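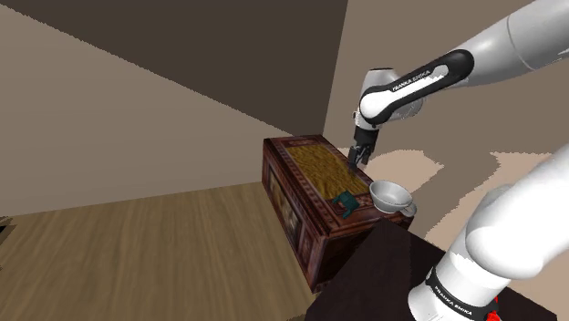
Augustina Kpodo
Location scout and occasional extras wrangler

Home Posts Locations Contact

Filming permits are open again in Olberg as of 5th October. The city office stopped taking applications in March, and apart from a few commercials shot on private lots I had no work here all summer.

The new form is 4 pages long. You list every street you want, the hours, and the number of people on the sidewalk at any one time. Crews over eight need a separate sheet for parking. The fee is 198 for a day, same as before, but there is now a deposit of 3000 if you close a lane. The small productions I work with can't put that up, so they will be shooting on corners and in parks.

I turned in my first one for a short drama called Zuvham. We asked for two mornings on Quansah Street, by the old bus shelter. The clerk sent it back once – I had left off the generator – and approved it the second time.

A series, Grutari, was supposed to start here in the spring and has moved its exteriors to another county. I'd held some eight houses for them and had to call each owner. Most were fine about it. One wants to be paid for the paint.

If you have a porch, a garage or an empty storefront in the north end and don't mind early starts, write to me through the contact page. Send the address and say which way the front faces.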